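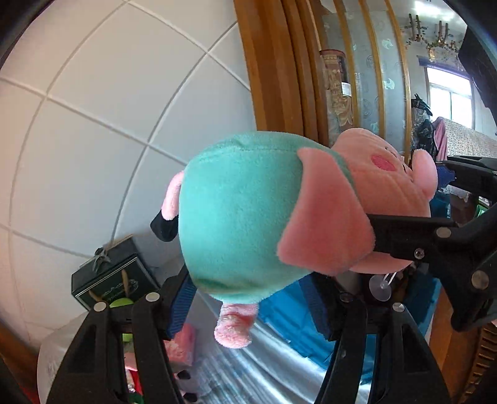 Hand-Held Gripper Work With Soft Toys: Rules for Home Sessions

Last revised May 15, 2018, by Yara Smadi, Tultau project

Read this before your first session. It replaces the December sheet.

Before you start

Clear enough of the bed or table that a toy can be set down without touching another one. Open and close the jaws a few times. If a pivot sticks, stop and report it. Tuck in loose straps and strings.

Picking up

Come in slowly and close the jaws on the thickest part of the body. Do not lift by an ear, a leg or a snout – seams give way there first. Squeeze only until the toy stops slipping. Lower it all the way to the surface before you open the jaws.
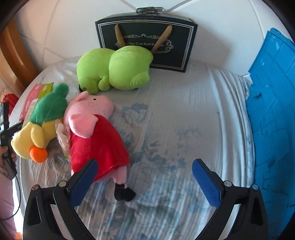 Two people at one surface

Agree on who moves first and say it out loud. The second person keeps hands and cables out of the area until the first toy is down. Never pass a toy from jaw to hand.

Keep cups, glass and anything else breakable out of reach of the arms. Boxes may stay at the back as long as they stand steady.

Limits

One session is 60 minutes at most, with no more than 16 pickups before a pause. After 100 pickups, check the pads for wear and write the result in the Salameh log.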